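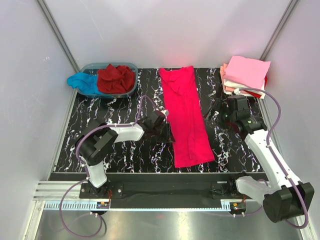
Recording Folding Demonstrations on a Two-Arm Cell

Last updated 2020-06-26

This page covers how to record a set of clothes-folding demonstrations by remote control, from setting up the garments to checking the saved files. It assumes the cell is already assembled and that both follower arms have been homed at least once. If you have not done that, do the homing page first and come back.

The instructions were written for the Gidow two-arm cell with the Emus recording software. Most of it applies to any pair of small arms driven by a matching pair of leader arms. Where something is specific to our setup, it says so.

What you need

- The cell, powered and homed
- A pair of leader arms, clamped to a separate table
- A foot pedal with two switches
- A basket that fits at the back left of the work surface
- A set of garments of different colors and sizes
- A computer running Emus with at least one free drive for recordings

Use soft clothes with no zippers or metal buttons for your first set. Zippers catch in the gripper fingers and you will spend your time freeing them. Thin knits are harder than they look. Start with T-shirts.

The task

Each episode covers one garment. The operator takes it out of the basket, lays it flat in the middle, folds it, and puts it on the stack at the back right. Then the episode ends. The next garment is a new episode, even if the arms have not moved back home.

We used to record a whole basket as one long episode. Don't do this. If the operator drops something near the end, you have to throw out everything before it or cut the recording by hand, and cutting by hand puts the joint data out of step with the video more often than you would think.

Step 1. Clear and wipe the surface

Take everything off the surface and wipe it with a dry cloth. Lint builds up along the front rail and gets into the rack teeth. If you hear a clicking sound when an arm travels sideways, stop, cut the power, and brush the teeth out with a stiff toothbrush. Do not use spray cleaner near the rail or the boards under the arm bases.

Check the bolts on both mounting plates by hand. They should not turn. A loose plate shows up in the data as a small wobble every time the arm changes direction, and you can't fix that afterward.

Step 2. Check the cables

With the power off, move each arm slowly through its full reach. Watch the gripper cable the whole way. There should be enough slack for the wrist to roll both ways without pulling, and the loop should stay behind the gripper when the arm comes down to the surface.

Two places need attention. One is the elbow, where a short loop gets pinched when the arm is folded up close. The other is the back right corner. A cable that hangs low there will drag across the stack and pull the top item off. If that happens, give the cable less slack at the wrist and more at the base.

Step 3. Set up the basket and the stack

Push the basket against the back left, inside the reach of the left arm. Mark its corners on the surface with a small piece of tape so you can put it back in the same spot.

Put the garments in loosely. Do not fold or arrange them. One hanging over the rim is fine and is good for the data, as the robot needs to see clothes that have not been placed neatly. Two to four items at a time is enough. With a full basket the gripper tends to bring up two things at once.

For the stack, you can start with an empty corner or with a few folded items already in place. Record both. If every episode starts with an empty corner, the trained policy will put the fold down at one height only and press into a taller stack.

Step 4. Match the leader arms to the followers

Before you turn on following, put the leader arms in about the same pose as the followers. Emus shows the difference for each joint as a bar. Wait until all the bars are green, then press the left pedal once.

If you skip this, the followers will jump to meet the leaders. Emus limits the speed, but the jump is still enough to knock the basket over or drive a gripper into the back wall.

Move each leader a little and check that the correct follower moves. The left leader drives the left arm as seen from the front of the cell. If they are swapped, change the order in the settings file and restart. Do not swap the plugs.

Step 5. Practice without recording

A new operator should fold for at least half an hour before recording anything. There is no force feedback on these leaders, so you have to learn from sight how hard the fingers are pressing. Signs of pressing too hard are the fabric bunching ahead of the fingers and the forearm bowing slightly.

Practice these moves separately:

Picking up. Come down over the cloth with the fingers open, close, and lift straight up before moving sideways. Dragging over the rim brings the basket with it.

Handing over. Hold the item up with the left gripper and take a second edge with the right. Spread the arms slowly until the cloth hangs open.

Laying flat. Lower the far edge first, then bring both arms toward you as the rest comes down.

Smoothing. Close the gripper and slide the side of the fingers over the cloth. Keep the tips up a little or they will dig in.

Picking an edge. Bring the finger angled down at the edge with the lower finger just touching the surface, then slide in and close. This is the hardest part of the task for most people. Expect to miss a lot on the first day.

Step 6. Record an episode

1. Bring both arms to the ready pose, one on each side of the open middle area.
2. Press the right pedal. A short beep means recording has started.
3. Wait one second without moving.
4. Pick up a garment and lay it flat, lengthwise from back to front.
5. Fold the long sides in, one arm at a time.
6. Fold the end nearest you up to the collar or waistband. Fold again if it is a long piece.
7. Slide both grippers under the fold from the sides, lift, and place it on the stack.
8. Open both grippers and back away before raising the arms.
9. Return to the ready pose and press the right pedal again.

Work at a steady, slow pace. Do not stop in the middle to think. Long pauses teach the policy to pause, and a policy that has learned to pause sometimes never starts again. If you lose track of what you are doing, end the episode and mark it as bad.

Missed grasps are different. If you miss an edge, go back and try again and keep the recording running. Recoveries are useful. Our rule is that up to two missed grasps in an episode are fine, and an episode with more than that gets marked as bad.

Step 7. Mark the result

After each episode Emus asks for a result. Choose one of these:

Good: the item is folded and resting on the stack.
Rough: the item is on the stack but the fold is uneven.
Bad: dropped, stuck, knocked over, or given up.

Mark it right away. Don't leave it for the end of the session. Keep the bad ones on the drive, as they are handy later if you want to train something to detect failures.

Step 8. Reset

Take folded items off the stack when it gets too tall to place on cleanly, shake them out, and drop them back in the basket. Keep your hands outside the cell until following is turned off. The status light on the Emus screen has to be gray, not green. Swap in different garments every 20 minutes or so, and change which color goes in last.

Step 9. Check the files

At the end of the session, run the check tool on the day's folder. It looks for dropped video frames, gaps in the joint readings, and episodes that are too short. Anything under 1000 time steps is flagged. For folding, a file that short is nearly always a pedal pressed by mistake.

Then play back six episodes at random and watch them all the way through. Look for lighting changes, a basket that has moved off its tape, and grippers that close late compared with the video. If the delay is visible, the clocks are out of step and the whole session needs to be looked at.

How many episodes

It depends on how varied the clothes are. The Ambrosio set, which we recorded at Dretirton starting in October, has 3278 episodes in total. Of those, 993 are long or narrow items, and these needed more than their share because of the extra fold. A first policy that can manage one kind of T-shirt needs far fewer. Record a small set, train on it, see where it fails, and record more of that.

Common problems

The gripper opens by itself. The trigger on the leader has drifted. Recalibrate it from the settings page with the trigger fully released.

One arm lags behind the other. Check that both are on the same update rate. Then check for a cable pulling at the base.

Folded items slide off the stack. The stack is leaning, or the arms are being raised before the fingers are clear. Back out level, then lift.

Light fabrics look washed out in the video. Lower the exposure and lock it. White walls will fool auto exposure every time a dark item comes out of the basket.

The left arm stops short of the basket. A soft limit is set too tight. Widen it a little at a time and retest with the basket removed.

Next page: Replaying a recorded episode on the followers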